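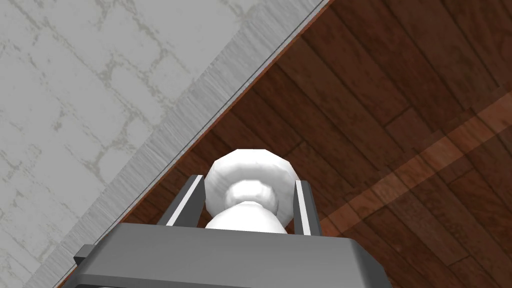

A simulated gripper with a white object between its fingers. Render: Kirgate

News > Software > Simulation

18 January 2018, by the Kirgate news desk

Verholm has released a new version of Havoletti, its planning software for robot arms. It now checks a grasp again while the arm is moving.

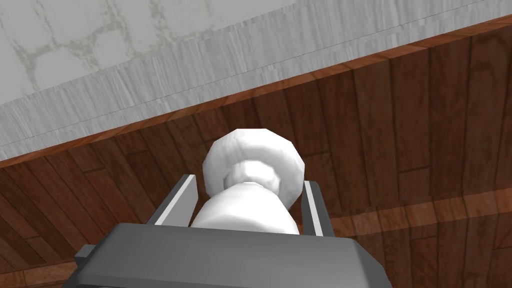

The team ran 4,000 trials in simulation, and 518 of them needed a second plan. 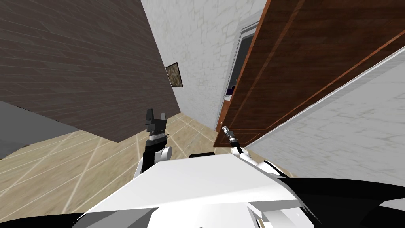
When can other labs use it?
The code will be open to them in February.

A driver for Šimkus controllers is planned too,
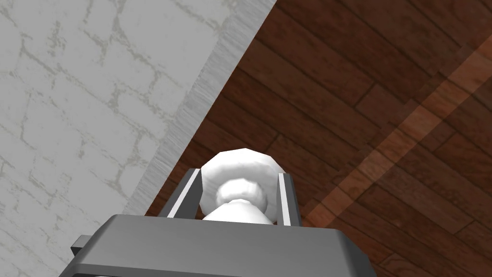 but it has no date yet. Old settings files will still load.

Contact | © Kirgate 2018 | Back to top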